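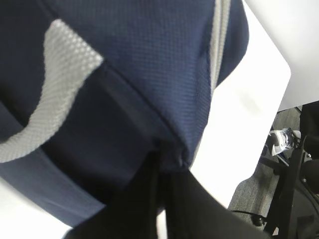 Soft Goods Cell: Grip Loss Fault FAQ

Last updated 18 September 2024

These answers cover the grip loss fault on the Sornico arm used for handling bags, pouches and other soft items. They apply to the Pristex station and the Vomlow station. Rigid parts have their own page.

What happened in June?

The arm at the Pristex station let go of a bag while moving it across the table. The bag fell off the edge and landed on the floor next to an operator's foot. There was no injury. The arm did not stop. It finished its path with nothing in the gripper and opened over the drop point as if the bag were still there.

Why didn't the arm stop?

The controller checked the grip once, right after the fingers closed. It did not check again during the move. The fabric slid out after the first check had passed, so no fault was raised.

What was changed?

Grip is now checked all the way through the move. If the finger gap falls below the set value, the arm stops and shows code 8. The change is in the current software at both stations. If your screen still shows the old start menu, do not run soft items on it.

Why do soft bags slip in the first place?

When the fingers close on a fold, they are holding bunched fabric with air between the layers. The layers settle once the weight comes on, and the fold gets thinner. A grip that looks tight at the table can loosen on the way up. Smooth linings make it worse. So does anything heavy left inside the bag.

Where should the arm grip a bag?

On a gathered fold of the main fabric, with material between the fingers along most of their length. A seam inside the fold is fine. Avoid mesh. The fingertips can catch in it and tear it, and a torn panel will set off code 8 just as a slip does. Straps and zipper pulls are not grip points either.

What do I do when code 8 comes up?

Leave the arm where it stopped. Press the stop button on your side of the table before you reach for anything. Support the bag from underneath with one hand, then use the pendant to open the fingers. Don't pull the bag free. Pulling has bent a finger plate at the Vomlow station already.

Put the bag back on the table, clear the code and start again at slow speed. After 2 stops on the same item, take it out of the run and write it up.

Can I stay seated near the table during a run?

Not inside the marked area. Chairs, shoes and bags of your own stay outside it while the arm has power. Cables on the floor should run flat and away from chair wheels. A cable pulled by a chair was the cause of a separate stop at Pristex, logged as a lost signal.

Does code 8 ever come up when the grip is good?

Yes. Thin fabric can read as an empty gripper. Check the item list for a thin fabric setting before you report it. If there isn't one, send us the item and we will measure it.

How was the fix tested?

We ran 100 lifts with loaded bags at the Pristex station. The arm stopped with code 8 on 6 of them, and in each case the bag was still in the fingers when it stopped. We have not repeated the test at Vomlow.

Who do I report a drop to?

Use the Symonenko fault form, even if nothing was damaged. Give the station, the item and where the fingers were holding it. Keep the item until you get a reply.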